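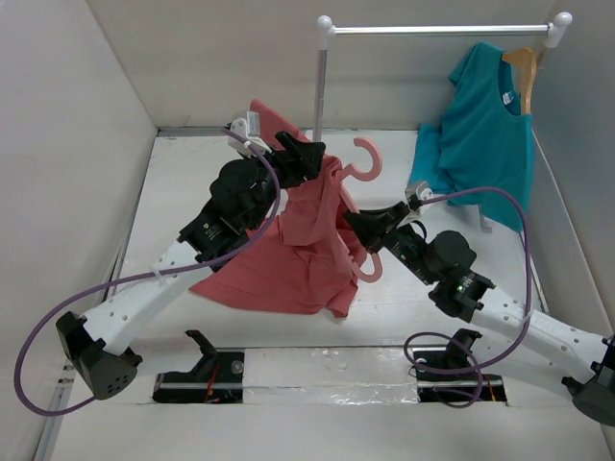 Home Blog Galleries Projects About Contact

Search this site

Gallery: Can a Machine Do the Chores Yet?

1 October 2021

4 min read

I love this question, and I get to ask it a lot. Ever since we started the Plelto chores page, people have been writing in with the same thing worded a dozen ways. Can it fold? Can it put the cups away? When can I stop hanging shirts? The short answer is "sort of, sometimes, slowly," and I find every bit of that exciting, including the slowly.

This gallery page is going to grow as we go. It starts with clothes on hangers, which is the job I get asked about most after dishes, and which I think is badly underrated as a hard problem. Shops do it all day long. So does anybody with a closet. There are notes under each heading for those of you who want more than a line or two.

1. Shirt, hanger, rack

Two arms, one red garment, one pink hanger. The left gripper has the upper part of the fabric, close to the hook, while the right one pinches the hanger and the cloth next to it. Look at how much of the red is just lying there in a big folded heap on the tabletop! A teal shirt is on a wooden hanger at the end of the rack, so there is a nice picture of what "on the rack" looks like right next to the hard part.

Why I like this one so much: a hanger is stiff and a shirt is anything but. Pick up a mug and it stays mug-shaped. Pick up a shirt by one spot and the rest of it goes wherever it wants, and it goes somewhere different every time. You and I solve this without thinking (shake it, find the neck, poke the hanger in one side, then the other, tug). Try it once with your eyes shut and wearing oven mitts and you'll have a fair idea of what a two-fingered gripper is up against. I did try it. My best time was not something I'm going to print here.

A few things worth knowing about the hanger job

Two hands matter. There are one-handed ways to hang a shirt, mostly involving a flat table and some sliding, but the natural way is for one hand to hold the cloth open and the other to steer the hanger. Getting two arms to share a job without bumping into each other or pulling the cloth tight between them is a good chunk of the work.

Cameras near the grippers help a lot. The arms here each carry a small one just behind the fingers. Cloth is always getting in its own way, and a view from close in can catch a collar or a hem that a view from across the table would miss.

Smooth plastic hangers slide. Wooden ones are thicker and, to my mind, easier to keep hold of. If you run a shop and you're daydreaming about this stuff, your choice of hanger may matter more than you'd expect.

Then there's the hook. A hanger held on its side has to be turned upright before it can go over a bar, and the shirt has to come along for the ride without slipping off one shoulder. I have dropped plenty of my own at exactly that point.

So, can it do my closet?

Not mine, not yet - and mine is a fairly tidy closet. What I've come to think, after a lot of reading and a lot of watching, is that "can it do it" is really a few questions stacked up. Can it do it once? Can it do it with a shirt it has never met? Can it do 200 of them in a row with no person standing by? The first is a lovely thing to see. The last is what a shop floor would need, and there's a long road in between.

I put this to the folks at Iston, who run a small clothing stockroom. They hang 225 pieces on a busy delivery day, and one person does it between other jobs. They were very kind about my enthusiasm. They also said they'd take a machine that was half as fast as a person if it could be left alone overnight, which I thought was a great way of looking at it. Speed is what everybody notices on a video, but being left alone is the part they would pay for.

The Cruickshank laundry had a different answer. They don't want the hanging done at all, they want the sorting done: 23 bags come in of a morning, all mixed up, and they'd be thrilled with anything that could pull one item off a pile and only one. That's a chore I'd never even had on my list! It's on there now, right under fitted sheets.

For the home I'd guess we're further off. A house moves things around. The rack isn't where it was, a cat is on the shirts, the good hangers are in the other room. A white table with walls on the sides is a calm place to learn, and I'm all for starting calm.

Coming up

The next batch goes up in November. I have 3 chores picked out so far: cups into a cupboard, socks into pairs, and wiping down a counter. Kondham readers have been asking about bed-making since spring, and I promise it's on the way, though I'd like to find a good one first.

If there's a chore you'd hand over tomorrow, write and tell me which one and what makes it annoying. The annoying details are my favorite part. So far dusting is well out in front, with cat litter coming up fast.

Previous gallery Next gallery Back to top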